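Demness, May, afternoon

Table-setting trials, round table by the windows. Object set: one cream bowl, one clear water bottle with a white cap, plus the small items. Bottle stays upright for all runs.

Started at the 90 cm mark on the floor tape and moved the small items in by 2 cm after the first block. The bowl is the awkward one. If it is placed flat the rim is easy to reach but it slides on the white surface; if it is tipped the inside faces out and the reach has to come from above. Daylight is strong on the window side and the tabletop goes very bright, so the pale bowl loses its outline there. Moved it towards the middle - better.
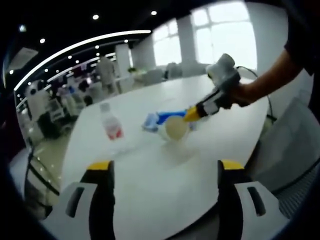 Bowl tilted, bottle to the left, blue item behind.

Block two: roughly 30 placements before the break. Bowl went back to its start position each time by eye, which is not good enough. Need a mark on the table, thin tape only, nothing that lifts the base.

Bottle: leave the label on for now. The Urrutia sheet asks for plain bottles but the Estusthorpe set was done with labels and we want the two to match.

To do
- second bowl, darker, same diameter if Dister has one in stock
- blind down on the window side, repeat the first 8 placements
- wipe table before the next block
- copy start positions into the shared sheet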